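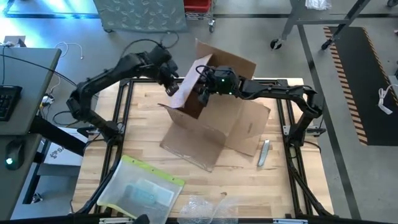

Open carton on the bench, two arms at it.

Ticket – Plodstead listings, sale horse ad not showing
Opened 2018-12-03 by Obed Gyamfi
Status: waiting on seller

Seller can't get her gelding's ad to go live. Worum, bay, rising six, 15.2hh. Paid the 50 dollar fee, got the receipt, ad stuck on "pending". She's tried 2 browsers and her phone, same thing.

Checked so far:
Payment cleared. Not that.
Photos fine, all under the size limit.
Height field – she typed 15.2hh, form wants cm. Changed to 157. Still pending. 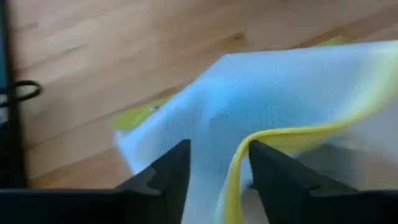 Cleared the cache on our side, no change. Then had a look at the description text, it's over the 200 word cap by roughly 135. Form should of warned her, it didn't. Same bug as the Iglesias mare back in February, thought that was fixed??

Trimmed a copy and saved as draft. Kept the bits buyers ask about: good to shoe, floats well, quiet in traffic, a bit fresh in spring. Cut the whole paragraph on his grandsire. Draft previews OK.

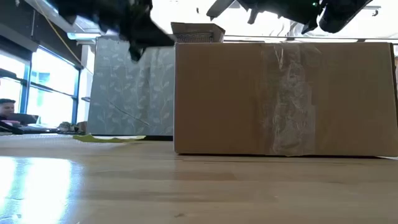
Emailed her the short version to approve, don't want to publish my wording without a yes. Also asked wich town to put, she has Plevstead in one box and left the other blank – colour's missing too, so I've put bay.

Word cap warning logged as a seperate bug. Leave this one open till she replies.

OG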